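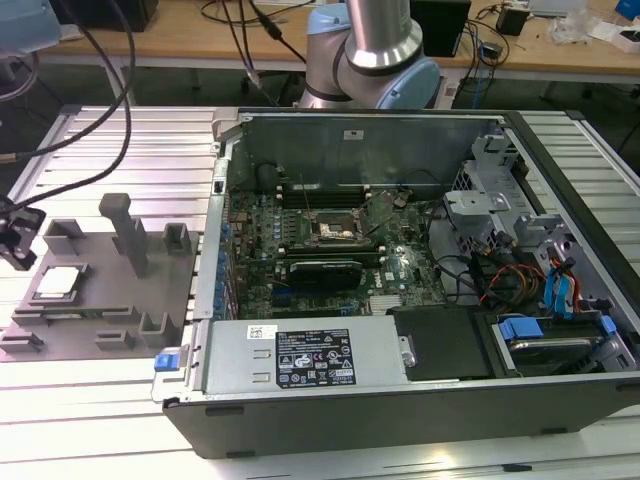

The chip, the socket and the bill

Student robotics has a favourite party trick, and for years it was stacking coloured blocks. At the Sadeck college the automation class has moved on to putting a processor into a desktop computer. I went along expecting to be sold something, and I was, a bit.

The project is called Markon. A tower lies on its side with the panel off, its processor socket open and empty. Next to it stands a grey 3D-printed tray that holds the parts waiting to go in, the processor in a square recess of its own. The students drew the tray themselves, and it is the best thing in the project. It also deserves more of the credit than it gets. A part that always sits in the same spot, at the same angle, is a part somebody has already found for the robot. Take the tray away and tip the chip onto the bench, and you have a much harder problem, one the class has left for another year.

The course notes call the work "autonomous repair". I'd question both words. The lid comes off by hand, the lever on the socket is lifted by hand, and if the tower has been nudged, a student nudges it back. Nothing is being repaired either. The computer is an old office machine and it has had the same processor in and out of it since January.

What the class does have is a log, and it is a frank one. Of the last 20 attempts at seating the chip, 2 were done without anyone stepping in. Several of the others were stopped early by a student who didn't like the look of the angle. That is sensible, given how thin the pins in a socket of this sort are and how badly they take to being leaned on. It does mean that a fair share of the skill in the room is still in the students' fingers, hovering over the stop button.

Memory is going better. The slots are long, they guide the module as it goes down, and a firm push is what they want. A processor wants to be lowered dead flat and then left alone. The group spent most of a term learning that difference, and I would rather have heard more about it on the open evening and less about the future of electronic waste.

Then there is the Picard Cup, where the class hopes to show Markon next. Entry costs 1000 euros a team before travel. For that, students get a bench, a time slot and judges who, going by the published marking sheet, give as many points for the presentation as for the finished task. The local parts supplier, Bonon, is paying half. The college would get more out of the same money by buying a stack of scrap boards and letting the class ruin them.

None of this is the students' fault. They were quick to tell me what fails, and quicker than their own brochure. When I asked whether the arm could cope with a different make of computer, the reply was a flat no, followed by a long and very good explanation of what would have to be measured again. Put that on the poster.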